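Staff and management meeting, strip-down shop, Goltar site
Wednesday, 2 pm, canteen

Present: bench staff from both shifts, two shift leads, site manager, one person from Jareo (the arm supplier) for item 2 only. Minutes taken by the day shift lead.

**1. Last minutes**

Agreed, with one correction. The April minutes say staff "welcomed" the arm cell. Staff asked for this to read "were told about". Changed.

**2. Report on the arm cell**

Jareo gave their figures. The cell now has 24 desktop models in its library and works through a case in its own time with no breaks. The slide said "lights-out ready". Bench staff asked what that meant, given that someone from the benches is called over most days. Jareo said calls were falling. Asked for the number of calls, Jareo did not have it with them.

Night shift said the cell is good with a case it knows, laid flat with the side already off. It is the rest that takes the time: bent panels, swollen screws, cases that arrive taped up with a drive missing. All of those still go to the benches, so the benches now get nothing but the awkward ones and are measured against the old hourly target. Management said the target was "under review". Staff noted it was under review in April too.

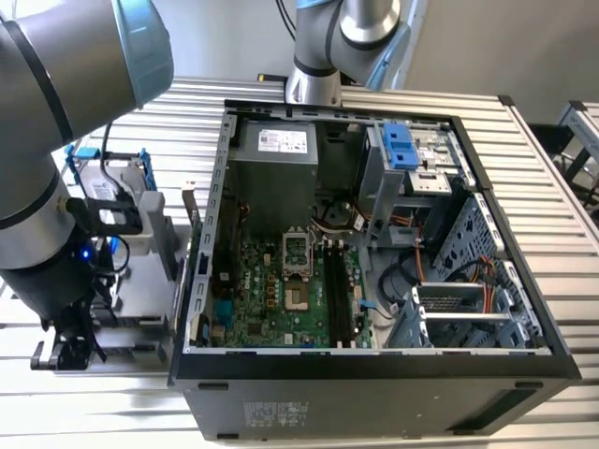
*Arm cell with a Dell desktop tower on its side, panel off. Drive in its blue-tabbed caddy at left.*

The site manager said the cell takes the dull lifting and pulling out of the job. Two people from days said the dull part was also the part where you could talk to the person next to you, and that watching a cell for a whole shift is duller. Jareo left after this item.

**3. Jobs and grades**

Management repeated that no posts will go because of the cell. Staff asked for that in writing. Management said it could be put in writing for this financial year. Staff asked about the one after. No answer given.

The new post of "cell minder" was discussed. It is on the same grade as bench work, but the advert asks for the Rissanen fault course, which takes 60 hours and is at present done in people's own time. The meeting did not think much of this. Management will find out whether the hours can be paid.

**4. Safety**

Staff asked who may reach into the cell to clear a jam. The sheet on the gate says "trained persons" and does not say trained in what. Until it does, bench staff will not clear jams and will call the shift lead. Management accepted this for now.

The night lead reported that the stop button at the back of the cell can't be reached when pallets are stacked there. Pallets to be moved.

**5. Second cell**

Management would like a second cell, from Adell this time, and asked for support in principle. Support was not given. Staff want to see call-outs, scrapped boards and bench overtime for the first cell before talking about another.

**Actions**

- Call-out figures from Jareo: site manager
- Written statement on posts: site manager
- Paid hours for the course: site manager
- New wording for the gate sheet: both shift leads
- Pallets: night lead, this week

**6. Any other business**

The canteen microwave is still broken.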